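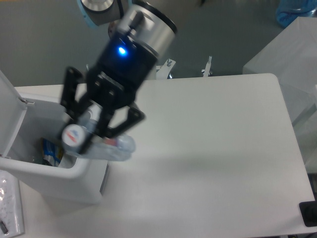
Do the caps stay on plastic bottles when you throw them in with the recycling? Where I live they do. Empty the bottle, screw the cap back on and put it in with the rest.

Search this blog
Type and hit enter

Small bins, again
April
Posted by the author

I moved to Plesmont two years ago and the rules were different from the ones I grew up with. Back then we took the caps off and kept them in a jar. The Plesmont leaflet says caps on, labels on, no need to crush. I crush them anyway when the bag is getting full.

A tabletop bin with a hinged lid is handy, but it fills up fast. One clear bottle takes the room of a dozen wrappers. What works for me is to use the little bin for wrappers and tissues only, and to stand the bottles by the back door until evening. Then they all go out in one trip.

If a bottle does end up in with the wrappers, I pick it out when I change the liner. Snack wrappers don't go in our recycling at all. They are regular trash, even the ones that look like paper.

I bought a box of 36 liners at Skorside and they are a little too wide for the bin. I fold the extra over the rim and close the lid on it. The lid doesn't sit quite flat that way. I'll get the smaller size next time if they have it.

The bin itself gets washed once a month with dish soap and left upside down on the rack overnight. I put a sheet of newspaper in the bottom before the new liner goes in.

Recent posts
Where the batteries go
Clearing out the Stirkusent shelf
Jar lids that no longer fit anything
Plesmont pickup changes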